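Plendent (research method)

Plendent is a method for teaching two-armed robots to pick up and move small objects from demonstrations given by a person. It was developed by the Kilside laboratory in Wilovton and is used mostly with lettered wooden blocks of the kind sold for children. The main idea of the method is that the decision which arm should act is learned separately from the movement of the arm itself.

Background

Many earlier systems for two arms learned one single policy, which gave commands to both arms at every moment. Such a policy needs many demonstrations. It also has a known weakness: when an object lies near the middle of the table, both arms can start to move toward it, and then both stop. The authors of Plendent call this situation "the doorway problem", after two people who meet at a door and each wait for the other.

Task and setup

The standard task is played on a wooden table with two arms of the same construction, one at each side. Blocks are spread by hand in the area that both arms can reach. The arms must take the blocks one by one and bring them to a place given by the operator. The position of the blocks is not fixed between trials, and the printed faces may be turned in any direction. One camera looks over the whole table, and each wrist carries a smaller one. 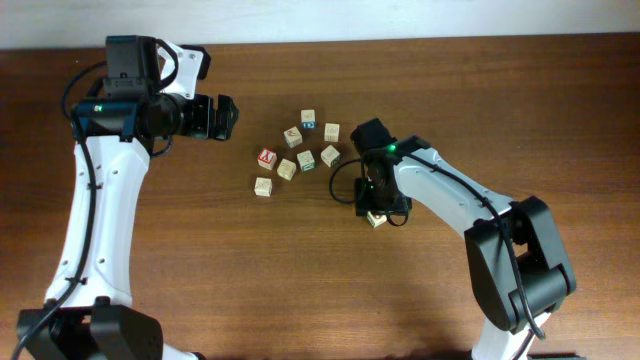 Method

Plendent consists of two networks. The first, called the selector, receives the wide view and chooses a pair: one block and one arm. It is trained on the choices that the operator made during the demonstrations. The second network, called the mover, receives the wrist view of the chosen arm and produces the motion. Both arms share the same mover, with the left side mirrored, so each demonstration can be used twice.

The selector works only between grasps. While one arm is moving, the other must stay outside a safety zone, whose width was set to 14 centimeters in the first version. After the fingers close, the mover looks for the block between them in the wrist view. If it finds none, control goes back to the selector, which may then choose the other arm.

Because the arm moves while the wrist camera is recording, the blocks farther away are often blurred in its pictures. The authors did not remove such pictures from the training set. They report that a mover trained only on sharp pictures was slower and hesitated more before closing the fingers.

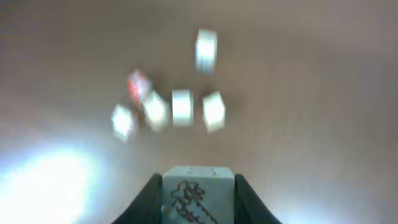

Results

In the first report, Plendent was trained on 99 demonstrations. It was compared with Roman, an older single-policy method of the same laboratory. Plendent completed the task more often than Roman, and the difference was largest when blocks were close to the middle line of the table. Training took about 7 hours on one computer.

Limitations

The safety zone makes the method slow, as the two arms almost never work at the same time. Blocks that touch each other remain difficult, and the selector sometimes chooses a block whose neighbor stands in the way of the fingers. The method was not tested with soft or round objects.

See also

Imitation learning
Bimanual manipulation
Roman (robot policy)

This page was last edited on 2026-07-28.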